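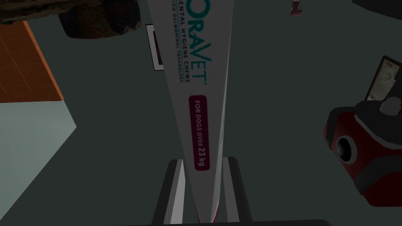
Purka v Nomon, second leg - predictions and moaning thread

northstand_nelly
Right then. Lost by 9 at their place, need to turn it round at home. Crowd was 1,318 last month, want a lot more than that in for this. Think we do it if we rebound like we did in the second half up there. First half was shocking mind.

baseline_bri
Can't see it sorry. They get whatever they want inside. We've lost our last 2 at home and both times it was the same thing, nobody boxing out, guards standing watching.

northstand_nelly
One of them was Tatent though and everyone loses to Tatent

baseline_bri
Politis didn't

zonepress88
Politis shot the lights out that night, doesn't count. Anyway play zone. Said it all season. Nomon can't shoot from outside, make them try.
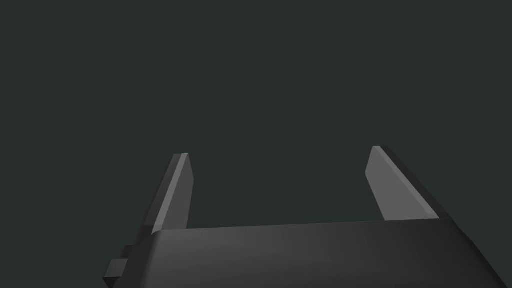

Also start the young lad at point. Turnovers in the first leg were a joke, most of them unforced, and he's the only one who looks up before he passes.

old_glass_backboard
Zone?? We tried zone against Politis and got ripped to bits in the corners. Man to man, double the big fella when he puts it on the floor. Simple.

zonepress88
Nomon arent Politis. Completely different side. Did you watch the first leg

old_glass_backboard
I was there thanks. Four hours on a coach. They hit plenty from the corner in the third quarter when it mattered

baseline_bri
He's right about the corners tbh. But doubling leaves them open as well so pick your poison

tipoff_tam
Anyone know if its still pay on the door? Doors 6.30 I think but club site says 7

northstand_nelly
6.30, site is wrong again. Get there early, it was 1,869 for the cup tie and the queue went right round the car park. Purka by 12 for me, going through.

baseline_bri
Win by 4, out on aggregate. Sorry

zonepress88
If we go zone, by 15. If not, see bri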